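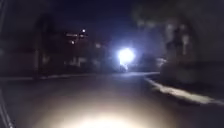 Pour Ifor Bevan, relecteur de la première version de ce rapport, la navigation de nuit aurait dû constituer un projet à part entière : « Vous avez réglé un robot de jour, puis vous avez changé l'heure de l'essai. Le chapitre 4 doit dire ce que cela modifie dans la chaîne de perception, et pas seulement dans les résultats. » Le chapitre 4 a été réécrit en conséquence. Les chapitres 1 à 3 (châssis, motorisation, alimentation) sont inchangés.

4. Suivi de bordure en éclairage nocturne

4.1 Objet

Le robot Gotton doit suivre une rue revêtue en conservant une distance latérale constante à la bordure droite, sans GPS et sans carte préalable. L'entrée principale est une caméra monoculaire orientée vers l'avant, complétée par l'odométrie des roues. Un projecteur frontal à lumière chaude assure l'éclairage proche. Le module de suivi, nommé Jarman, a été écrit au premier semestre et validé de jour sur le parking de l'école.

4.2 Chaîne de traitement

Chaque image est convertie en niveaux de gris, puis redressée en vue de dessus par homographie. Un gradient horizontal est calculé dans une bande d'intérêt située à droite de l'axe du robot. Les points retenus sont ajustés par un polynôme de degré 2 avec rejet des valeurs aberrantes. Le correcteur latéral est un PD, dont les gains figurent en annexe B.

De jour, le seuil de gradient était fixe. De nuit, trois effets rendent ce choix inadapté :

– la tache du projecteur produit, sur la chaussée, un dégradé que le détecteur peut prendre pour un bord ;
– les sources intenses situées dans l'axe de la rue créent un halo qui efface le contraste de la bordure au-delà du virage ;
– l'allongement du temps de pose introduit un flou qui étale les transitions sur plusieurs pixels.

La bordure claire reste néanmoins exploitable. Sur l'image placée en tête, le dessus de la bordure droite forme une bande blanchâtre continue jusqu'au virage, alors que la partie surélevée située derrière est presque entièrement dans l'ombre.

4.3 Modifications apportées

Le seuil fixe a été remplacé par un seuil local, calculé par blocs. Un masque elliptique exclut la zone la plus lumineuse du projecteur. Les pixels saturés sont dilatés puis retirés avant l'ajustement, ce qui supprime le cœur des halos mais laisse leur périphérie. Le temps de pose est désormais plafonné – le gain compense, au prix d'un bruit plus élevé.

Le plafonnement réduit le flou sans l'éliminer. Un filtrage temporel sur 9 images a donc été ajouté en sortie d'ajustement. Il retarde la réponse en entrée de virage, et la vitesse de consigne a été abaissée pour en tenir compte.

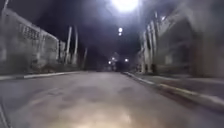
Pourquoi ne pas suivre les deux bordures à la fois ? Le module a été conçu pour un seul bord, et la largeur de la rue n'est pas supposée connue ; la bordure gauche sert uniquement de contrôle de cohérence lorsqu'elle est détectée.

4.4 Essais

Les essais ont eu lieu un jeudi soir de février, sur des sections droites et en courbe. Berwyn Skyrme tenait l'arrêt d'urgence. Le jeu de données enregistré comprend 3647 images, rejouées ensuite hors ligne avec l'ancien seuil et avec le nouveau.

En ligne droite, l'ancien seuil décroche surtout sur la transition entre la tache du projecteur et la chaussée sombre. Le nouveau conserve la bordure, y compris là où la peinture est usée et où le contraste varie d'un segment à l'autre. En courbe, le résultat est moins bon : lorsqu'un halo recouvre la sortie du virage, l'ajustement ne dispose plus que de points proches et le polynôme diverge au-delà. Le robot a été arrêté manuellement 3 fois, toujours dans cette configuration.

4.5 Limites et travaux restants

Aucun essai n'a été réalisé sur chaussée mouillée. Le masque elliptique est réglé à la main et dépend de l'inclinaison du projecteur ; toute intervention sur le support impose un nouveau réglage. Le calculateur Fovetti fonctionne à 100 % de charge sur un cœur pendant la dilatation des zones saturées, et cette étape devra être réécrite avant l'épreuve de Nedmont.

La prochaine version remplacera le polynôme par une clothoïde et fera dépendre la vitesse de la distance du dernier point valide. Le code et les journaux d'essai sont déposés sur le serveur du département, dans le répertoire du projet.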